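Page 1 of 1
Thread: Paper cups for tomato starts, yes or no?

hedlund_acres wrote:
I'm up to 6 flats of seedlings and I refuse to buy more plastic pots. My sister swears by plain paper coffee cups with a hole poked in the bottom. Do they hold up till transplant time or do I end up with mush?

ritero77 wrote:
Mush. I did this two years ago and by the middle of May the seams were letting go every time I picked one up. Also they tip over if you look at them wrong. Get a soil blocker, you'll never look back!

Posted 2023-08-23
I have to disagree with ritero. I've used them four seasons running (tomatoes, basil, a few peppers) and lost maybe one or two to bad seams. Bottom water them in a tray, let the tray dry out in between, and poke the holes from the outside in with the cup turned over. Way easier than fishing around inside with a pencil.

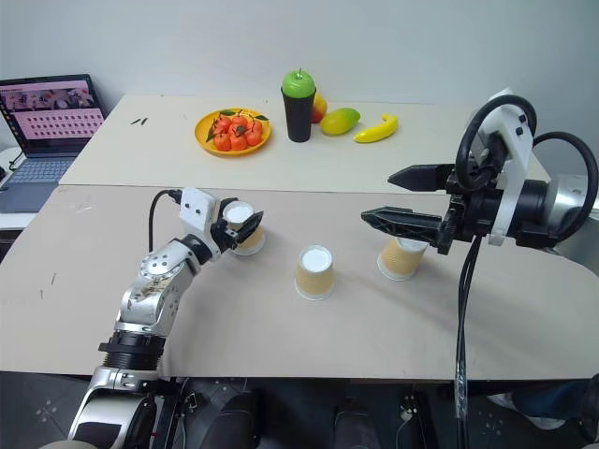 Huiling Xue

I get the sleeves of 2000 from the restaurant supply place and split them with my neighbors. Tan cups with a white bottom, nothing fancy. The bottom is a nice spot to write the variety with a grease pencil before you fill them, too. Mine says "Gemstead" on half of them because that's the only tomato my husband will eat, lol.

ritero77 wrote:
Four seasons, ok, but how long are your plants in there? Mine went eight weeks. And most of those cups have a plastic lining, so you're not getting away from plastic at all.

Huiling Xue wrote:
Five weeks, six if it's cold out. Eight is too long for that size of cup anyway, the roots just go in circles! You're right about the lining, so I never bury them, I slide the plant out and reuse the cup if it's still decent.
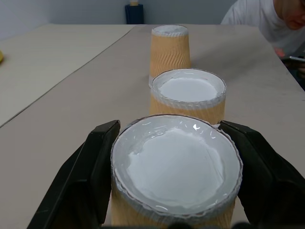
And for tipping, put a handful of coarse sand in first, or just pack them tight in the tray so they hold each other up. I do like soil blocks for lettuce, by the way. I just can't get them to stay together for tomatoes.

batidis wrote:
Your mix is too dry then. It should be like oatmeal.

hedlund_acres wrote:
Ok, going half and half next spring, cups and blocks. Ritero, which blocker do you have?

ritero77 wrote:
The two inch one, makes four at a time. Soak it in a bucket between rounds or it sticks like crazy.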